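Colander

From Flotance, the household encyclopedia

A colander is a kitchen vessel with many holes in it, used to drain water from food or to rinse food under the tap. The word comes from the Latin colare, to strain. In everyday speech people mix the words colander, strainer and sieve, but in this encyclopedia they have separate articles. A sieve has a fine mesh and holds back small grains, while a colander has larger holes and lets the water go quickly. For tea strainers and flour sifters, see those articles.

Colanders are made of metal, enamel, ceramic, silicone and plastic. They are also commonly included in toy kitchen sets, together with cups, plates and imitation food.

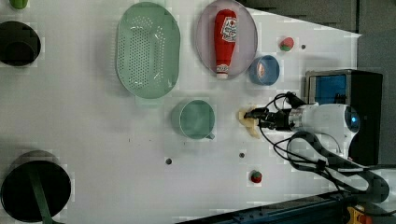 Page last changed: August 2018, by Jalen Crenshaw (minor edit: spelling, section "Cleaning")

Shape and parts

The oldest common shape is the round bowl. It stands in the sink on a foot ring or on three small feet, so that the drained water doesn't touch the food again. A round colander usually has two handles, one on each side, because pasta water is heavy and the cook likes to hold it with both hands at the moment of shaking.

The oval colander is a later form. It fits better in a narrow sink and it can be stored upright between a cutting board and a tray. Oval models often have a flat bottom, and the holes are then placed in rows over the floor of the vessel. Mint green and other pale colors are found for this form as well as plain white. Some models have arms which pull out and rest on the two edges of the sink. These are called over-the-sink colanders, and they are handy for leaving salad to drip while the sink is in use for other work.

The parts of a colander are normally named as follows:

Rim - the upper edge, rolled in metal models and thickened in plastic ones.
Wall - the side, with or without holes.
Floor - the bottom, where most of the water leaves.
Handle or tab - the part for holding. A tab is short and flat and has sometimes a hole for hanging.
Foot - the ring or the small feet under the floor. Many flat-bottomed models have none.

Holes

The pattern of the holes has some effect on how the colander works. Round holes are the easiest to clean. Long slots drain faster but thin noodles slip through them, and rice does so even more. Star and flower patterns are known from enamel colanders and are mostly decoration.

In January the Naterine household museum finished the catalog of its kitchen room, which lists 883 draining and straining vessels. Of these, 470 are colanders in the sense of this article. The catalog sorts them by hole pattern first and by material second. The largest single group has round holes in straight rows. Item 2231 is often shown to visitors: an enamel colander by the Ostrowski works, with the holes arranged as a sunflower and one handle repaired with wire.

Materials

Enameled steel was the usual material in many homes before plastic became cheap. It is heavy and it keeps its color well, but the enamel chips when it is dropped, and rust begins at the chip. Aluminum is light and gets dents. Stainless steel is strong and can take boiling water without any change.

Plastic colanders are light and quiet in the sink. They should be bought with attention to the temperature that is given on the bottom, as cheap ones become soft under boiling water and may bend out of shape. Silicone colanders can be folded flat. The Flamaneo company sold a folding model with 40 holes, which was criticized for slow draining and was replaced by one with smaller and more numerous holes.

Ceramic colanders are mostly small. They are called berry bowls and are used for washing fruit and then for serving it, with a saucer underneath to catch the drops.

In toy kitchens
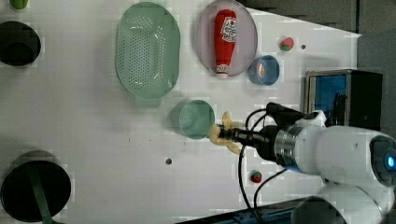 Colanders are popular in play kitchens for the reason that they can be used for many things which have nothing to do with draining. Children carry food in them, turn them over as a hat or a roof, and push small objects against the holes to see what goes through. A toy banana or strawberry stays inside a colander whose holes are small, so it can be "washed" and carried to the table. The items around it in a play set are mostly the same kinds as in a real kitchen: a cup, a plate, a bottle of ketchup, some fruit. The sizes don't always agree with each other. A large colander next to a very small strawberry is quite usual in mixed sets.

Some families use a real plastic colander instead of a toy one. It is a little bigger, it lasts longer, and it can go back to the kitchen later.

Cleaning

Starch from pasta and potatoes dries in the holes and is then hard to remove. It is best to rinse the colander from the outside directly after use, so that the water pushes the remains back through the holes. A dish brush works better than a sponge. Dried starch can be soaked in warm water with a little dish soap. Enamel should not be cleaned with steel wool.

See also

Chinois
Salad spinner
Sieve
Skimmer
Toy food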